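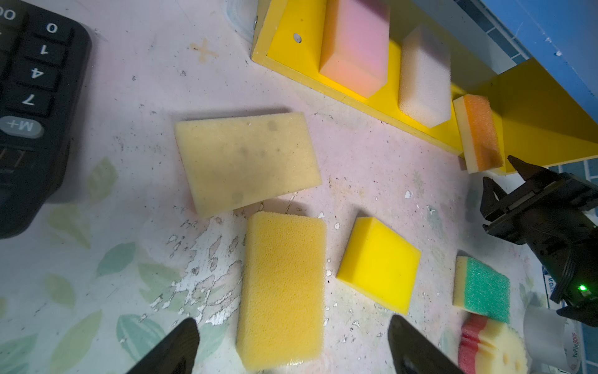 Loose sponges on the leaf-print table, next to the calculator.

Sponges on the Little Shelf
Gallery by Chaimae Naciri

I keep the craft corner at Bittencourt, and in November I finally made order with our sponges. For a long time they were living together in one bag, the painting ones with the cleaning ones, and every person who needed one had to empty the bag. Now they go on the children's shelf with the yellow sides. In my list the storage corner is called Jeltness, after the label of the old bag.

The table is the old one, with the paint coming off, and I don't want to repaint it. The pitted yellow sponge is the kind I like most for printing clouds and tree tops. The smooth lemon-yellow one is better for flat color. The striped one with the holes is good for borders, if you don't press too hard.

My rule for the shelf is simple. Scrub sponges stay on the higher levels, where I can see them, and the soft pale ones can go low. I don't always follow it. The green one with the yellow edge has its place on the blue level, and the pink one goes in the bottom.

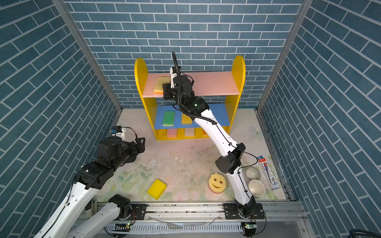 Tarcísio Amaral would turn the whole plan around: the bottom is where small children reach first, so he puts the printing sponges there and keeps anything that scrubs on top. He also asks that each sponge stands on its side, so the air can pass and it doesn't smell after one week.

I tried the standing way on the blue level and I like how it looks. The thick ones stand well, but the thin ones fall when somebody walks past too fast.

The smiley face with the wavy top went on the pink level with a cream one and a bright yellow one. It has a pink scrubbing layer under it, so by my rule it belongs there. Elaine Tavares asked me to leave it where the children can see it, and I agree with her. Green, tan and yellow are on the blue level, and the pink, the whitish and the orange are at the bottom. 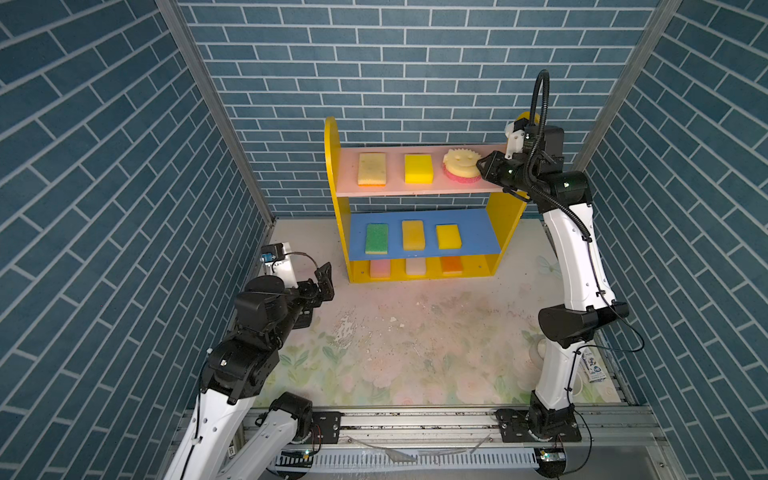

Washing and drying
Rinse the paint out with cold water before it gets hard. Squeeze, do not twist, because the soft foam tears easily. Leave the sponges near the window until the next morning, and only then put them back on the shelf.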